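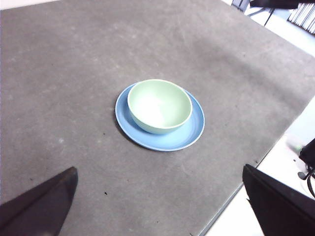 Wrist camera view, green bowl on the blue plate, gray table.

Workshop tips: trying out grippers on kitchen dishes

I've been swapping grippers on and off the same arm for a couple of months now, and dishes are still my favorite test. Blocks are too easy. A bowl on a plate gives you a thin rim, a curved wall and something underneath that you don't want to drag along for the ride. These are the notes I wish I'd had taped to the wall in May.

Run the same two dishes for everything
Pick one bowl and one plate and stick with them. I did 60 tries with the Nitik fingers and then got bored and switched bowls, and of course the new one had a thicker rim, so I had to throw out the comparison and start over (there went my Sunday). Now the test pair lives in its own box and doesn't get used for cereal.

Go for the rim first
With a plain two-finger gripper, put one finger inside the bowl and one outside, and close slowly. The Nitik set did this well once I turned the closing speed way down. The Zundix fingers are chunkier, and I had to open them wider and come in a lot more upright to clear the far side. If you grab around the outside of the bowl instead, the fingers want to slide up the curve. Sticky pads help some. Thin rubber shelf liner, cut to size and put on with double-sided tape, worked better for me than the pads that came in the bag.

Check what the camera can see before you blame the fingers
My Zundix misses had me convinced that the fingers were bent. They were fine! The camera was getting a big white glare inside the bowl and the software was guessing at where the rim was. Move a lamp, pull a shade, or tilt the camera mount a little, then try again. Shiny dishes are the worst for this, and light pastel colors aren't much better.

You also want both fingertips in view at the bottom of the picture, with open table between them. If you can only see one tip, you'll spend the whole evening correcting for something you can't see. I marked my mount with a paint pen so it goes back to the same angle after every finger swap.

A matte gray surface is your friend
Scuffs and chalky smudges on it haven't bothered my setup at all. A glossy white top did, a lot. Wipe off crumbs and move on.

Controllers
I've had 2 on the bench, a Dervishi and a Linov. The Dervishi has a nicer knob for grip force and you can nudge it in the middle of a run, which I love for dishes. The Linov saves your settings by name, so you can call up "bowl, thin rim" and go. For a long run I reach for the Linov — for fiddling around, the Dervishi every time. Whichever you use, write the force setting on tape and stick it to the gripper itself.

Keep score on paper
A plain tally sheet by the keyboard, with one column for clean lifts, one for slips and one for "plate came too." My longest run was 114 tries, and I would have lost count by twenty without it. Note which lights were on, too.

Next up is mugs, handle side facing away. I'm already dreading it.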